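Teaching by Hand: The Gekby Study on Folding Clothes

The group behind Gekby, a research project run by Flimside, set out to answer a narrow question: how many human demonstrations does a policy need before it can fold a garment it was not trained on? The project's lead engineer agreed to discuss the results, which were released on June 26, 2024.

"We collected 312 demonstrations in the first phase," the engineer said. "The policy did well on towels and poorly on anything with sleeves."
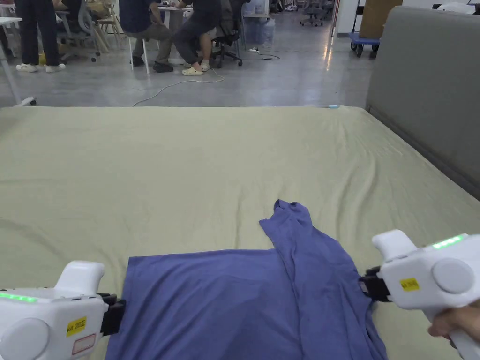

Sleeves remain the hardest part of the task, according to the engineer, and the second phase was devoted to them. Operators work with a hand-held gripper on each side of the garment. "With a long-sleeved shirt, one sleeve goes up and across the body while the jaws stay on both edges," the engineer said. "If an edge is released too early, the fold drifts – and the policy learns the drift."

Success on unseen shirts rose from 30 to 77 percent after the second phase. The engineer was cautious about the figure, noting that all trials used knit fabrics. Stiffer cloth will be tested in December with Mbwambo, a partner laboratory.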